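From: Cheuk-hei Tseng
To: cloris-users
Date: 17 March 2020
Subject: Re: Cloris: hand-held demos and the pants folding numbers

Jaqueline Nava wrote:
> We tried your November recipe on our own folding demos and the
> policy keeps choosing the wrong edge on pants. Shirts are fine.
> Did you label the grasp corners by hand, or do they come from the
> gripper closing signal? And how many demos did you need before
> pants started to work?

Hi Jaqueline,

The corners come from the closing signal. We take the moment the jaws stop moving, go back five frames, and use the fingertip position projected into the head view as the target. There is no hand labeling except for a check at the end, where we throw out demos with a missed pinch.

We have 950 demos for pants in the current set, all done by people holding the grippers. The curve was still going up at that point, so I can't tell you where it levels off. I would not expect much from fewer than a few hundred.

On the wrong edge, we had the same thing. When the legs are stacked one on top of the other, the hem of the upper leg and the hem of the lower leg can end up very close together, and a single-point target averages the two. The policy then goes for a spot between them and picks up both layers or nothing.
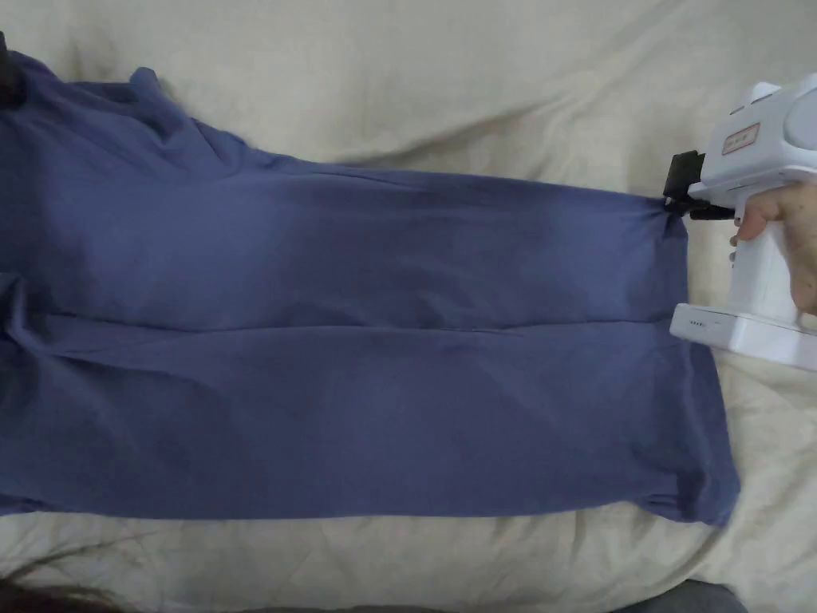

What fixed most of it was predicting a small heat map over the cloth and taking the peak, plus a second output for which layer to pinch. The layer label is the only thing we added by hand, and it took two of us an afternoon. With that change, wrong-edge grasps on the Pevero arm dropped from 22 percent to 5 percent on the same test garments. The Drondby arm shows a smaller drop, but its wrist calibration was off for part of that run and I would not read much into it.

Bedding as a background did hurt us at first. Wrinkles in a sheet look a lot like a hem to the network. Random crops made it worse. Color changes on the background only, using the Majumder masks, helped some.

The training config is in the Cloris repo under pants_layer. Use the newer one, the old file still has the single-point loss in it. If you send me a few of your failed runs I can check whether it is the same problem.

Cheuk-hei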